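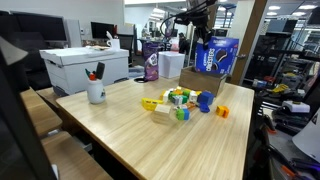
**Figure 3.** Table with loose toy blocks, an open crate and a lidded storage box.

### 3.2 Mixed clutter

Tables in the Brimska set mix toys with food packaging and office supplies. In Figure 3 the blocks lie in a loose pile in front of the crate, which holds a box of Oreo cookies. Markers stand in a white cup to the left. We scored each of the 200 layouts by how many item types shared the table, and layouts with 8 or more types were treated as heavy clutter.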